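Zwischenbericht zur Ausstattung der Probeküche Stascombe
An: Willy Willems, Förderprogramm Dierckx
Stand: 2022-06-27

Lieber Willy,

du wolltest es kurz und ohne Tabellen, also erzähle ich einfach, wo wir stehen. Seit dem letzten Bericht ist ziemlich viel passiert, auch wenn man es der Abrechnung noch nicht ansieht (die Rechnung von Sokora kam erst am Freitag und liegt bei mir auf dem Stapel).

Zuerst das Erfreuliche: Von den 10 Kochplätzen, die wir beantragt hatten, sind acht eingerichtet. Die beiden letzten hängen an der Elektrik. Helell wollte die zusätzlichen Steckdosen schon im Mai setzen, jetzt heißt es Mitte Juli. Ich rufe da jede Woche an und bin inzwischen mit der Zentrale per Du.

Bei den Geräten haben wir uns gegenüber dem Antrag ein bisschen umentschieden. Statt der großen Kombigeräte gibt es nun kleine Sachen, die jeder von zu Hause kennt: Reiskocher, Toaster, ein paar ordentliche Teller. Unsere Leute sollen nach dem Kurs ja in ihrer eigenen Küche zurechtkommen, und da steht selten ein Kombidämpfer! Der Tisch ist aus hellem Holz, darauf passt ein komplettes Frühstück oder ein einfaches Mittagessen, und man kommt trotzdem noch mit beiden Händen dazwischen.
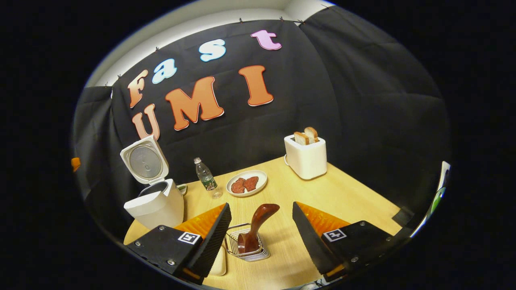
Mit dem Reis hatten wir anfangs Mühe. In der ersten Gruppe wurde er jedes Mal matschig, bis wir die Messbecher ausgetauscht und die Mengen an die Wand geschrieben haben. Beim Fleisch ging es besser, das braten wir vorher nebenan in der großen Küche und bringen es auf Tellern herüber — das war so nicht geplant, spart uns aber den Abzug, den wir sonst noch hätten einbauen müssen. Das Geld dafür (Position 2 im Kostenplan) würde ich gern in Geschirr und einen zweiten Satz Schneidebretter stecken. Gib mir bitte Bescheid, ob das ohne Änderungsantrag geht.

Offen ist außerdem die Frage mit dem Stauraum. Die Geräte bleiben im Moment nach dem Kurs auf den Tischen stehen, und beim Abwischen räumt man ständig Kabel von links nach rechts. Ein schmales Regal an der Fensterseite würde schon reichen. Ein Angebot habe ich angefragt, es fehlt noch.

Den nächsten Bericht bekommst du im November, dann mit Belegen und den Rückmeldungen aus den Kursen. Und komm vorher gern mal zum Essen vorbei, am besten vormittags!

Herzliche Grüße aus der Probeküche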